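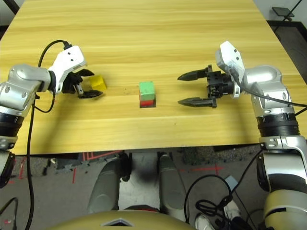
Green on red, with the yellow cube still on the table.

Building and checking a three-cube stack

Lundivum Learning Resources, guidance sheet 19
Prepared by Naomi Muriithi. Revised Sep 17, 2022

This sheet sets out the standard method for the red, green and yellow stacking exercise. It applies to all centres holding an Odera cube set and replaces the version issued in May.

Preparing the table

Use a level table with a plain top. Clear away papers, cups and loose items before the cubes are brought out. Place the dark square patch near the middle of the table, well away from the edges, and press down its corners. All stacks are built on the patch – a cube set down beside it must be moved before the next one is added.

Building the stack

Set the red cube on the patch with its sides parallel to the sides of the patch. Let go of it fully and check that it sits flat.

Take the green cube by two opposite sides, at or below the middle. Bring it over the red cube, turn it until the faces line up, and lower it straight down. Do not slide it into position, as this tends to drag the lower cube out of line. 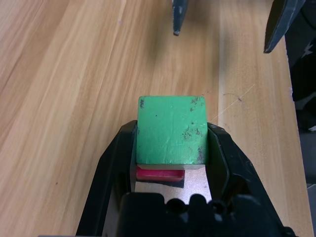

Pause before letting go. If the upper cube leans, lift it clear and begin the step again; small corrections made with the weight resting on the stack are seldom successful. When both cubes are settled, collect the yellow cube, square it up and place it on top in the same way.

A completed stack should stand unaided for a slow count of three. To take it down, remove the cubes one at a time from the top.

Care of the cubes

Painted cubes become marked with use. Smudges and dark specks may be wiped off with a slightly damp cloth, followed by a dry one. Wooden cubes must not be soaked. Scratches and small chips are acceptable, provided that the faces remain flat and the colour can be readily told. A cube that rocks on a level table should be withdrawn and a replacement requested from Oduor Waweru at the Moltard store.

Contact Lundivum Learning Resources | © 2022 Lundivum | Back to top

This website uses cookies to improve your visit. Accept | Manage settings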